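Sistthorpe youth league gets its winter season back

2010-01-14

Well, I can finally put away my worried face! The indoor soccer league at the Espinoza Street gym is going ahead after all, and the first games tip off in two weeks. (Yes, I know soccer doesn't tip off. My kids play basketball too and it all runs together.)

You may remember the gym closed in October when the boiler quit. Jintana Limsakul, who runs the league, told me she had already started writing the refund letters when the parks office called with the good news. The new boiler is in, the floor has been cleaned, and they even fixed the scoreboard – well, the home side of it.

There are 14 teams signed up this time, for kids up to age 13. Jerseys can be picked up at the gym office any afternoon before 4, and if you still have one from last winter, please bring it back so a smaller kid can use it.
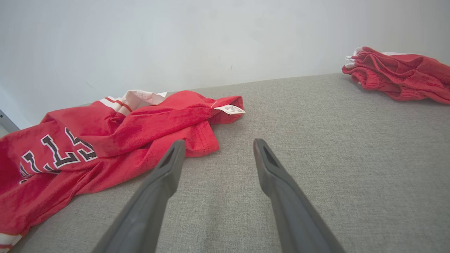 Coaches still needed

Two teams have no coach yet, both in the youngest group. Harsh Dhillon is putting the schedule together and would love to hear from you, even if you've never kicked a ball in your life. I coached that age once and mostly tied shoes. Call the gym office or leave a note at Hurine Bakery, where the sign-up sheet is next to the register.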